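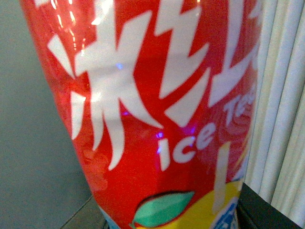
Wrist camera view at close range: glossy red label with glare, "ice Tea" lettering near the curve of the bottle.

Katemness Close Range
Perception module for wrist-mounted cameras

Overview
Close Range estimates the position and tilt of an object during the last part of an approach, when the object fills most of the image and its outline can no longer be used. It runs next to your existing detector and takes over when the detector's confidence drops. Output goes to the motion planner as a pose with an error estimate for each axis.

The module is meant for packaged goods: bottles, cans, cartons and pouches with printed surfaces. Plain or transparent objects are better handled with Longo, our depth-based module.

How it works
The tracker follows printed features on the label and fits them to a curved or flat surface model. Letters that bend away near the side of a bottle are weighted less than those facing the camera. Bright reflections are masked before matching – on shiny plastic they move with the camera and would otherwise pull the estimate sideways.

If too few features remain, the module reports "hold" and the planner stops the approach. It does not guess. The hold threshold can be set per object class.

No product database is needed. The surface model is built from the frames recorded earlier in the same approach and discarded after the grasp. Users who want to keep models between runs can turn on the cache, which stores up to 527 objects.

What is included
Tracker library with C++ and Python interfaces
Planner plug-in for Losier 2 and later
Log viewer with frame-by-frame playback of masks and matches
Calibration tool for the camera-to-wrist offset

Requirements
Linux, 64-bit
One color camera, fixed focus, global shutter preferred
Calibration target (printable file supplied)
A GPU is optional. Without one, the update time is 49 ms per frame at the default resolution.

Known limits
Labels with a repeating pattern can cause the fit to slip by one repeat. Use the side marker option for these. Motion blur at high wrist speeds reduces the number of matches; lower the approach speed before raising the camera gain. Soft pouches are tracked, but tilt values for them should be treated as a rough guide.

Licensing
Sold per robot controller. Updates are included for the first year. A trial license is available on request and has no feature limits.

Technical contact: Lærke Bundgaard
Sales: Evaristo Testa
Page updated 23 November 2022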